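Der zweite Arm steht nicht auf der Rechnung

Wer bei Jillska ein Angebot für einen zweiarmigen Tischroboter anfordert, bekommt nach wenigen Tagen ein hübsches PDF und eine Zahl: 54.000 Euro. Stuart Rudd, der bei Uvness den Laboreinkauf verantwortet, hat das Papier im November auf den Tisch bekommen und erst einmal liegen lassen. »Da steht, was die Arme kosten. Was der Betrieb kostet, steht da nicht.«

Seine eigene Aufstellung ist länger. Ersatzfinger, Kabel, Schulung, Wartungsvertrag, dazu die Arbeitszeit für das Einlernen jeder neuen Aufgabe. Am Ende kamen 23.000 Euro hinzu, und zwar pro Jahr.
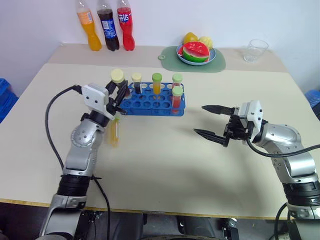
Bei Mandov hält man solche Rechnungen für kleinlich. Ein Arm, der Röhrchen umsetzt, könne morgen schließlich auch Geschirr oder Flaschen greifen, heißt es im Vertrieb. Den Satz mit dem Morgen hört man in der Branche oft. In einem Investitionsplan hat er keine Zeile, denn abgeschrieben wird ab heute.

Auch Sreekumar Venkataraman, Planer im Ingenieurbüro Konstantinidis, rät zur Geduld. Er will vor jeder Bestellung wissen, welche Handgriffe wirklich zwei Arme brauchen. Viele Kunden könnten das nicht beantworten, sagt er, unterschrieben werde trotzdem. Seine Empfehlung: zwei Monate Miete, die eigenen Gefäße, die eigenen Verschlüsse, das eigene Personal, und ein Protokoll über jeden Fehlgriff.

Die Hersteller mögen solche Mietklauseln nicht besonders. Rudd hat seine trotzdem verlangt. Auf die Antwort von Jillska wartet er noch.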